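Reading Circle: Frequently Asked Questions

Last revised 9 Feb 2026

**What is the Judlow Reading Circle?**

The Judlow Reading Circle is a shared reading program for adults. Members read one book per session and discuss it in person or on the message board.

**How are the books chosen?**

Any member in good standing may nominate a title. Nominations are put to a vote, and the two titles with the most support are scheduled first. A title that is not selected may be nominated again in the next round.

**Are there restrictions on nominations?**

Books must be available in English and in print. Short story collections and translated works are welcome — the spring list includes both. Later volumes of a series are accepted only if the first has already been read by the group.

**Do I have to finish the book before the meeting?**

No. Please note, however, that endings are discussed openly. Members posting on the message board are asked to mark spoilers in the subject line until the meeting has taken place.

**May I borrow a copy?**

Copies may be borrowed for three weeks. A loan may be renewed unless another member has requested the book. Audiobooks are not lent.

**May I review a book for the newsletter?**

Yes. Reviews should be sent by the end of the month before publication. The May issue is reserved for reviews of first novels. Advance copies received from a publisher must be disclosed in the opening line.

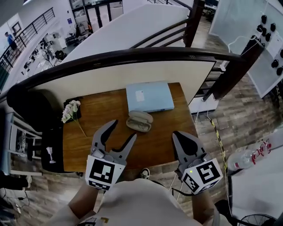

Setsuko Yagi writes that the spoiler rule should also cover reviews, as she learned the ending of one mystery from the newsletter before her loan copy was available. Reviewers are now asked to leave out any event from the closing chapters.

**How do I cancel my membership?**

Send a written notice to the membership desk. Borrowed books should be returned at the same time.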